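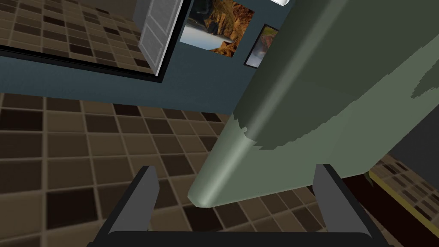 Sécurité incendie / Fiches de contrôle

Salle polyvalente Titby, contrôle avant la saison de printemps
Visite de mars, de 9 h 30 à midi
Contrôle : Anca Radu. Relecture : Vilém Havlíček.

Légende : C = conforme, NC = non conforme, AV = à vérifier. Les commentaires sont de la contrôleuse.

1. Issues de secours dégagées : NC
La sortie côté cour s'ouvre, celle côté cuisine aussi, à condition de déplacer un chariot de chaises. On m'assure qu'il n'est jamais là pendant les soirées. Je l'ai pourtant noté au même endroit l'an dernier.

2. Barres antipanique : C
Essayées toutes les deux. Celle de la cour est dure, un graissage ne serait pas du luxe.

3. Blocs d'éclairage de sécurité : AV
Le registre indique un essai mensuel. Même stylo, même écriture, même heure à chaque ligne. Je veux bien croire à la régularité, je préférerais quand même assister au prochain essai.

4. Extincteurs : NC
Étiquettes à jour dans la grande salle. En cuisine, l'appareil est posé au sol derrière la porte et son support est resté vide au mur. Le plan, lui, le montre toujours accroché.

5. Alarme : C
Déclenchée à 10 h 20 depuis le boîtier de l'entrée. Audible partout, y compris dans les loges — faiblement, porte fermée.

6. Tableau électrique : AV
Local fermé à clé, bien. La société Akl a laissé un rapport favorable d'une seule page, sans relevé de mesures. Demander le rapport complet avant de cocher quoi que ce soit.

7. Rallonges et multiprises : NC
Deux multiprises branchées l'une sur l'autre derrière le bar. « C'est provisoire. » La poussière dit autre chose.

8. Rideaux de scène : AV
Le procès-verbal de classement au feu concerne le modèle Ukard. Aucune étiquette sur le tissu en place, donc rien ne prouve qu'il s'agit du même.

9. Effectif affiché : C
Panneau lisible à l'entrée.

10. Consignes et plan d'évacuation : NC
Le plan date d'avant la cloison du vestiaire. Le point de rassemblement renvoie au parking Asbridge, fermé le soir par une barrière.

Remarque de V. Havlíček : pour le point 3, je serais moins sévère, beaucoup d'exploitants remplissent le registre en une fois. Réponse d'A. R. : c'est bien ce que je leur reproche.

Suites à donner : points 1, 4 et 7 à corriger sous 20 jours, photos acceptées pour le 4 seulement. Pour les autres, nouvelle visite — sur place, blocs allumés, registre ouvert sur la table.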